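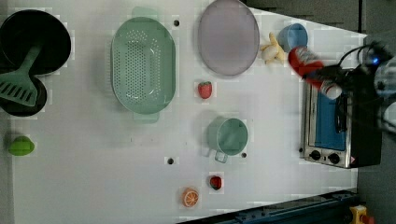 Kitchen table setup, seen from overhead

Heltidstead Robot Teaching Group
Minutes of the April meeting

The meeting opened at 10:15 a.m. in the Lerel building. The minutes of the previous meeting were approved with one correction: the budget line for spare gripper pads should read 186 dollars.

1. Recording progress

The group has 186 usable recordings of the kitchen tasks toward the target of 400. All were made by remote control. Members agreed that a recording with a long pause in the middle should be kept if the task is finished, and marked as slow in the log.
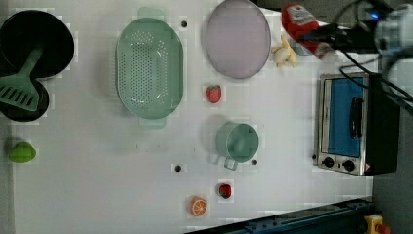

Minutes and photos by the group secretary

2. Moving items near the oven

Operators reported that bottles and other tall items are harder to place when the toaster oven is close by. The wrist has to turn early, and new operators tend to turn it late. It was agreed to add a practice run for this before anyone records. The practice run will use the same toy food and dishes as the real task.

There was a question about whether to clear the table between runs. The group decided to leave other items out, as the Kiss project wants recordings made on a crowded table.
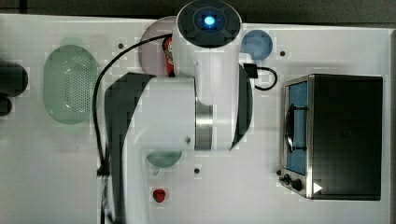
3. Hand guiding

Two members asked to try hand guiding for the plate task, where the operator holds the arm and moves it directly. Points raised:

The operator's hands and body get into the overhead view.
Remote control is slower to learn but gives cleaner video.
Hand guiding may still be useful for teaching start and end positions.

Agreed to make 12 hand-guided recordings as a trial and compare them at the next meeting. These will be stored in a separate folder and left out of the total.

4. Camera views

The arm can hide the item being moved in the overhead view. Arkwood has asked for a second view with every recording.

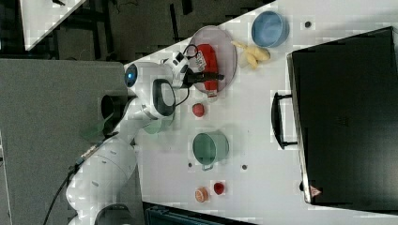
The second view will be saved along with the overhead one starting with the next batch. File names for the two must match. The naming sheet will be updated before then.

5. Other business

Room booking for May is still open. The log sheet has 13 entries with no task name; operators are asked to fill in their own.

The meeting closed at 11:40 a.m.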